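Sábado, 24 de julio de 2021
Por Ivana Gaete y Tharushi Fakir

Informe de avance: parada no controlada del brazo en la celda simulada (proyecto Briselen)

Resumen rápido. El brazo tenía que llevar placas entre el instrumento grande y la bandeja de debajo del pórtico. En simulación. Lo hacía bien en las pruebas cortas y en la tanda larga falló: la muñeca chocó con la carcasa del instrumento y el programa siguió como si nada. Este informe va sobre ese fallo, el resto del proyecto queda para la memoria final.

Montaje. Todo virtual, modelo de la celda hecho en junio. El controlador de trayectorias es el de la asignatura (Flolulby) y la lógica de secuencia la escribimos nosotras encima. Tanda prevista: 3.000 ciclos. Criterio de parada: cualquier contacto con fuerza por encima del umbral. O eso creíamos.

Qué pasó. En el ciclo 1.000 cambiamos de placa, de la baja a la alta. La altura de aproximación no se actualizó, se quedó la antigua. El brazo entró demasiado bajo y giró la muñeca antes de tiempo, en el hueco entre el panel de control y el pedestal. Contacto. La parada de emergencia simulada no saltó, y durante 9 segundos el brazo siguió empujando contra el modelo del instrumento. En una celda real eso es una pinza rota como poco, y alguien cerca sin saber por qué se mueve la máquina.

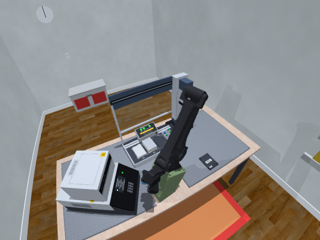
Figura 1. Celda simulada, con el brazo plegado entre el panel de control y su pedestal.

El hueco es estrecho y ahí está medio problema. Colocamos el pedestal en el borde de la mesa para llegar a los dos lados, y el alcance salió bien, pero la muñeca trabaja siempre muy doblada. Poco margen. Brandão, el planificador que probamos primero, rechazaba esas posturas y lo quitamos por lento. Mala idea, visto ahora.

Causas.
Primera: la altura de placa se leía una sola vez, al arrancar. Error nuestro, de los tontos.
Segunda: el detector de contacto solo miraba los dedos de la pinza. La muñeca no estaba en la lista de cuerpos vigilados. El choque existía en el registro de física pero no le llegaba a la secuencia.
Tercera, menos clara: el filtro de fuerza promedia demasiado. Lo quitamos en una prueba y daba falsas alarmas, asi que lo dejamos con una ventana más corta. Falta medirlo bien.

Correcciones. Lectura de altura en cada ciclo. Todos los eslabones del brazo en el detector. Velocidad reducida dentro del hueco. Además una zona prohibida alrededor del instrumento, definida en Cuvov, con 5 cm de margen; si la trayectoria la pisa no se ejecuta.

Repetimos el cambio de placa con el error metido a propósito. Ahora se para antes de tocar. La tanda completa no ha dado tiempo, el servidor estaba ocupado y la entrega es hoy.

Pendiente: la tanda larga entera, probar el pedestal más a la derecha, revisar que pasa si se pierde la comunicacion a mitad de giro. Tharushi se queda con el filtro, Ivana con el pedestal. Los registros del choque van en el anexo B.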